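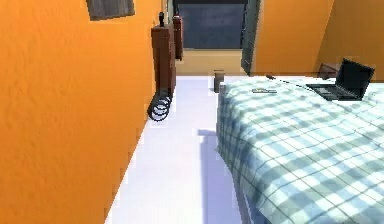
Skungate to move chilled soup range into returnable glass-free pots

24/01/2022

Skungate, the packaging manufacturer, has signed a supply agreement with the food producer Wanditach covering pots and lids for its full range of chilled soups and sauces. Production will begin at the Vonberg works in June.

The pots are made of a single type of plastic, polypropylene, and the printed sleeve is made of the same material. At present the soups are sold in glass jars with a metal cap and a paper label. Under the new arrangement, customers will be able to return empty pots to participating shops, where they will be collected, washed and put back into use.

The agreement covers 6 pot sizes, all of which take the same lid. The smallest holds 100 ml and is intended for sauces and dressings. The lid closes with a snap fit and carries a tear strip, so that shoppers can check that a pot has not been opened before purchase.

Shota Kuroda, Commercial Director of Skungate, said: "Wanditach asked us for a pot that could go through an industrial wash many times and still close properly. Our design team at Vonberg has worked closely with their kitchens on the shape of the rim, and we are pleased to be moving from trial to full supply." 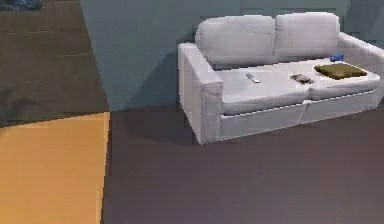
Light grey two-seat sofa against a blue-grey wall.

The trial took place in 76 shops and used pots from a pilot mould. Following comments from shop staff, the base of the pot has been made slightly wider to improve stacking, and the size marking has been moved from the base to the side wall. Filling lines will be adapted by Aebischer, which will also supply the sealing heads and train line operators.

Each delivery pallet will carry 1,154 pots, nested and wrapped. Lids will be packed separately in cartons.

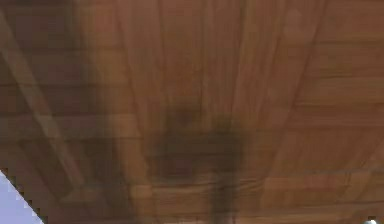 Availability

The first soups in the new pots will be delivered to shops after the start of production in June. Existing stock in glass jars will continue to be sold until it runs out. Recipes, cooking instructions and storage advice are unchanged. Pots should be rinsed before they are returned, and lids may be handed in with them.

About Skungate

Skungate designs and manufactures pots, tubs and lids for chilled and ambient foods. Its customers include soup, dairy and delicatessen producers.

Media enquiries should be addressed to the Skungate press office. Samples of the pots and lids are available to trade journalists on request.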